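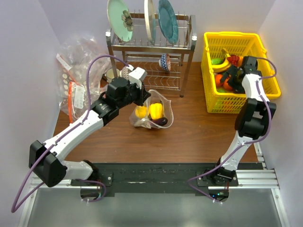

**Rilum reports grasp-recovery method for two-arm handling of clear plastic bags**

2026-03-17 – Rilum today released results for Enier, a training method for two-arm robots that handle thin, transparent packaging. In bench trials, policies trained with Enier completed 100 of 129 bag-packing attempts without operator help. The same policies trained without the method's recovery data completed 17 fewer.

Clear zip-top bags are a hard case for camera-based control. The film reflects light, changes shape when touched and shows whatever lies behind it. A policy that has learned to place produce in a rigid basket will often fail at the bag opening, where a missed pinch on the film can go unnoticed for several seconds.

Enier addresses the missed pinch directly. During training, operators interrupt the policy shortly after a failed grasp and demonstrate only the correction, then hand control back. These short segments are weighted more heavily than full demonstrations.
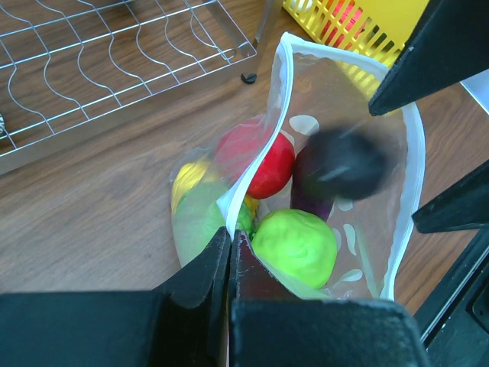
Wrist views carry most of the useful signal at this stage of the task, and removing them at test time produced the largest drop of any change the team tried.

"The corrections are short and fairly dull to record," said Sorin Jitaru, research lead at Rilum. "We collected almost all of them in January, over 11 sessions. Sealing the bag is a separate problem and is not covered by these results."

The trials used toy produce on a tabletop that also held dishes and a basket. Performance with real produce has not been measured.

The technical report and evaluation protocol are available on request from the Rilum press office.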